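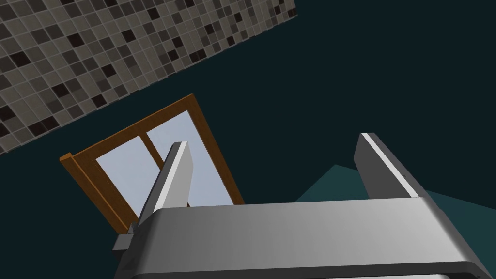
Lists > sinier-users > Threads

Prev Next Thread Index Reply

Subject: Re: gripper force + wrist offset on the kitchen cell

Got the cell back up Friday, sim side only. Notes before I forget.

On Friday the Vesano list admin account wrote:
> Packet keeps slipping on lift in the kitchen cell. Force is at 90, is
> that too low? Also the wrist view looks rotated vs. the old config.
> Do we reload everything or just the right arm?

Just the right arm. Left was fine, dont touch it.

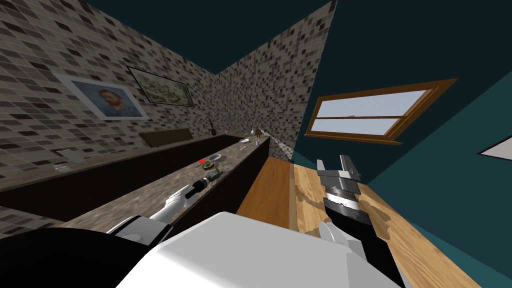 Force: 90 is low for anything thin and shiny. Set it to 100, then re-zero the fingers wide open with nothing in them. If you re-zero on a closed grip the offset gets saved wrong and you chase it all afternoon - I did.

Finger pads: friction was still the value from the Tirkon defaults. Copy the pad block from build 107, not the one in the readme, thats old. 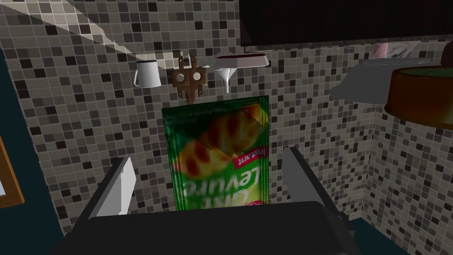
Wrist view: mount angle was in the file twice and the second one wins. Delete the first. Restart teh cell after, a reload does not pick it up.

Test object is the yeast sachet, same as before. Close slow, hold, lift, then tilt the wrist both ways.

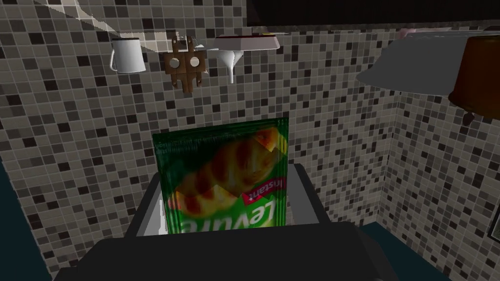

Still open - contact solver throws warning 1896 when both pads touch at once. Only on a cold start for me. Anybody on the Dambrauskienė branch seeing it? Send the log, not a screenshot pls.

Back on Tuesday's build till then.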